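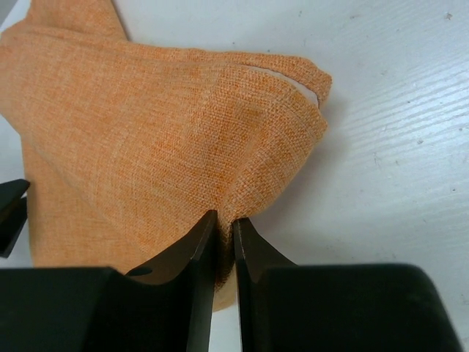 The case for cloth as a first task

Most people who build an arm at home start with blocks. I did too, in May, on the bench we rent at Badesari, and I now think it was a poor use of the month. A block has one shape. If the gripper closes in roughly the right place, the block comes up, and the builder learns very little about the gripper. A piece of woven cloth on a plain white top is a harder test and a cheaper one, and I would put it first.

Consider what happens at the fingertips. With a rigid part, the force at the tips can be wrong by a large margin and the result looks the same. With a loose weave, too little force lets the threads slide past each other and too much packs them into a hard little knot that holds its shape after release. Both faults can be seen with the naked eye. No force sensor is needed, and on a hobby budget there usually isn't one.

The second argument is geometry. A folded cloth has more than one layer, and a pinch may take one ply or three. On our Kuruc build the fingers are flat black plates with squared tips and a slight bevel. The bevel was an afterthought, filed on by hand. Before it, out of 20 attempts at a single fold, the arm picked up the wrong number of layers in 17. I won't quote the figure for the filed tips, as the cloth was changed in the same week and the two runs can't be compared fairly. Anyone who reports such a comparison without saying so should be read with care.

The usual objection is that cloth can't be modelled well, so a beginner will get nowhere. I accept the first half. A simulation of fabric good enough to be useful is beyond most shared workshops, and certainly beyond ours. But a model isn't required to pinch an edge and lift it. What is required is a view from close to the fingers, a table that doesn't match the fabric, and a person willing to reset the heap by hand. We logged 254 resets before the wiring loom needed attention. It was dull work - I make no other claim for it.

A better objection concerns wear. Fibres catch on printed parts, and any notch in a finger will collect them. The Pruslow pattern, which many builders copy, has a rather sharp corner at the root of each finger, and lint gathers there until the gap no longer closes fully. We clean ours every 180 cycles with a dry brush. A block would never have asked for this. I count that in favour of cloth, as a gripper that can't cope with lint isn't ready for use in a house.

There is also the matter of what these machines are for. The Roltasero forum is full of stacked cubes, sorted by colour and filmed in good light. I have yet to meet a household with a cube problem. Towels, dusters and shirts are another matter, and they all behave more like one another than like a cube.

My advice to a new builder is to buy one coarse cloth in a colour that stands out from the bench, leave it crumpled, and tune the pinch before touching the path planner. Keep the blocks for checking that the joints are wired the right way round.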